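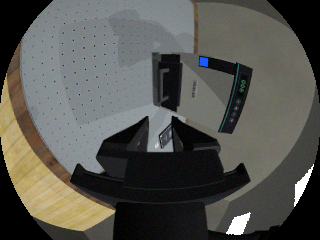
How to run a simulated gripper demo at an open day

I've done the robot table at the Clokirthorpe open day 2 times now, and people keep emailing me to ask how we set it up, so I'm finally writing it down. You don't need a real arm for any of this. Ours is all simulation on one big screen, with the view coming from the gripper itself, and kids will happily line up for it (so will their grandparents, it's great!).

What you need

A desktop computer with a decent graphics card, a big monitor, a small monitor for whoever is running things, a game controller, and a second controller for when the first one gets dropped. Bring a power strip with a long cord. The hall at Clokirthorpe has outlets in the silliest places and I spent my first year sitting practically inside a coat rack.

Step 1: Pick one object and stick with it

My first plan had a whole kitchen's worth of things to grab. Way too much! Visitors stay a couple of minutes and they want to know what they're aiming for. Now I use a boxy countertop appliance with a handle at one end and a curved control panel with green digits on it. It reads well on a big screen, and the handle gives people something obvious to go for. Chin-lung Lo tried a plain bowl at the Vondidbridge demo and told me people kept asking which part they were meant to grab.

Put it on a surface with some pattern. Mine sits partly on a pale perforated panel with rows of little holes and partly on plain taupe, and the holes are a huge help when you're driving. You can see them slide past, so you know you're moving even when the appliance hardly seems to change size.

Step 2: Set up the wrist view

Attach the virtual camera to the wrist so it looks out along the fingers. You want both fingertips in view with the open gap between them, because that gap is what your visitor is steering with. I use a wide fisheye lens setting, which gives you a round picture with black corners and makes straight edges bow outward. Some people find it odd for the first few seconds. Leave it wide anyway. With a narrow lens they lose the appliance the moment they turn the wrist, and then you're reaching over a seven-year-old to fix it.

Leave shadows on, too. I turned them off one year to speed things up and everybody crashed into the counter.

Step 3: Slow it way down

Whatever speed feels right to you, halve it. Then hand the controller to somebody who has never seen the thing and watch their face. Catríona Mac Carthaigh did this for me and put the gripper straight through the tabletop inside ten seconds, so I halved it again.

While you're in the settings, map just one stick to sideways movement, one to forward and back, and a single button to open and close the fingers. Wrist rotation goes on the shoulder buttons, and I only mention those to people who ask.

Step 4: Make a reset button

Big one! Bind a key on your own keyboard that puts the arm and the appliance back where they started. Test it a lot. I had Enda Mulligan sit there and hit it 174 times while I ate a sandwich, and we found a bug where the appliance came back sideways. Much better to find that at home.

Step 5: Talk people through it

What I say goes more or less like this: "You're looking out from the robot's hand. Those two black wedges are your fingers. Get the handle between them, go slow, and squeeze." Then I hush. It's really tempting to keep coaching, but people like working it out, and the folks in line behind them will shout advice whether you want it or not.

If somebody's stuck, tell them to back away from the appliance and line up again from farther out. Trying to fix a bad angle up close is hard even for me, and I've had a ton of practice.

Things that went wrong for us

The screen saver came on in the middle of a turn. Turn it off, and turn off updates as well.

The first controller ran out of battery before lunch. Use a cable.

We printed 1000 flyers. Please don't print 1000 flyers. I still have most of them in my hall closet.

The next one is on June 11, 2026, same hall, and Lorcan Gilmartin is bringing a second computer so we can have two people driving at once. I'll add my settings file to this page once I've tidied it up, probably in August. If you try this at your own open day, drop me a line and tell me what object you used!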